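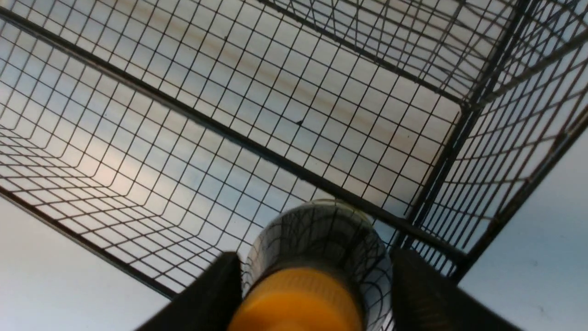

4. Results

4.1 Use of the shared tables

The diary data cover 198 employees at two office buildings, Vanthorpe and Gernotgate. Both buildings had given up assigned desks before the study began. Staff were asked to note where they sat down first, when they moved, and what they did with their belongings when they left a table for more than a short break. Entries were made on paper or through Vi, the booking tool that both sites already used for meeting rooms. We found no clear difference in length or detail between paper entries and Vi entries, so the two are treated together in what follows.

Most people in both buildings returned to the same part of the same floor on most days. This was true even of those who said in the first interview that they had no preference. At Vanthorpe the choice was tied to team: people sat where they expected to find the colleagues they worked with, and moved only when a table was full. At Gernotgate the pattern was looser. Team members there were often in the building on different days, and the reasons given for a place were daylight, distance from the kitchen, and noise from the stairwell.

Arrival time mattered more than we had expected. Employees who came in before 8:30 a.m. almost always got the place they wanted and seldom mentioned seating in the diary at all. Those who came later wrote about it often. Several used the word "leftover" for the tables near the printers. A few late arrivals had small children to drop off in the morning, and two of them raised the matter with their manager during the diary period. The booking tool did not help this group much, because at the time it covered rooms and not tables.

4.2 Personal items left behind

The written rule at both sites was that a table should be cleared at the end of the day. In practice the rule was read in different ways. Some staff cleared everything, including their cups. Others left a notebook or a sweater on the chair and regarded the table as clear. Of the 198 participants, 79 reported leaving at least one item overnight during the diary period. The items named most often were chargers, notebooks, headphones and shoes.

Leaving something behind had two meanings in the diaries. For most writers it was a matter of weight: they did not want to carry things home and back, and the lockers were on another floor. For a smaller group it was a claim. One participant at Gernotgate wrote that she put her mug at the window table every evening "so that it is mine in the morning," and that it had always worked. Other people on her floor knew about the mug. They described it with mild annoyance but did not move it.

Locker distance seems to explain part of the difference between sites. At Vanthorpe the lockers stand beside the elevators on every floor, and overnight items were rare. At Gernotgate all lockers are in the basement, next to the bicycle room, and many staff said they had stopped using theirs by November.

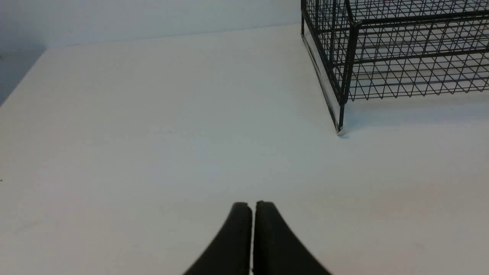

Figure 3. Black gripper with its two fingers nearly touching.

4.3 How staff settled disputes

Open disputes over tables were uncommon. Where they did occur, they were nearly always settled by the person who arrived second, who found another place and said nothing. The irritation then showed up in the diary or the second interview. Longer-serving staff were more willing to speak. They tended to refer to how the floor had been laid out in the past, and newer employees generally accepted this, even though no desk had been assigned to anyone for some time.

Managers took different views of their own role. At Vanthorpe most of them sat at the shared tables and moved around as others did. At Gernotgate a number of managers kept using the same small rooms, booked in Vi for the whole week. Staff noticed this. It came up in the second interviews more often than noise did, and more often than temperature – the two complaints we had prepared questions for.

Cleaning staff were not part of the original sample. Jailson Marinho carried out a small set of added interviews with them after the diaries pointed to their importance. They decided each evening what counted as trash, what was wiped around and what was lifted and put back. None had been given written instructions about items on tables. Most had worked out a rule of their own, usually that paper with handwriting on it stays and printed paper without a name goes to the reception desk. 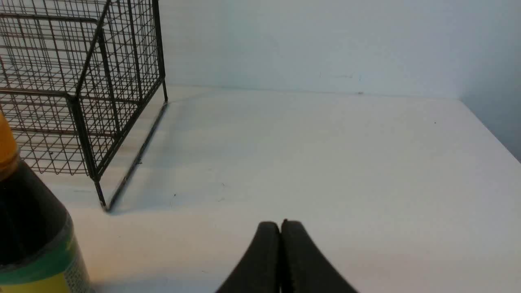 4.4 Limits of the data

The diaries were kept by people who had agreed to keep them, and those who disliked the shared tables may have been more willing to take part. Nkechi Abubakar compared the sample with the staff lists at both sites and found that part-time employees were underrepresented. The two buildings together have 430 staff, and our findings should not be read as applying equally to all of them. Field staff, who come in only for meetings, are missing altogether.

A third building, Nardale, was dropped from the study when its upper floors were closed for repairs. The first interviews held there are not used in this section. They are broadly in line with the Gernotgate material on lockers and differ from it on noise, which Nardale staff hardly mentioned.

Entries also became shorter as the diary period went on. We coded a missing remark about belongings as "not reported" and did not assume that the table had been cleared. The count of overnight items given in 4.2 is therefore likely to be low.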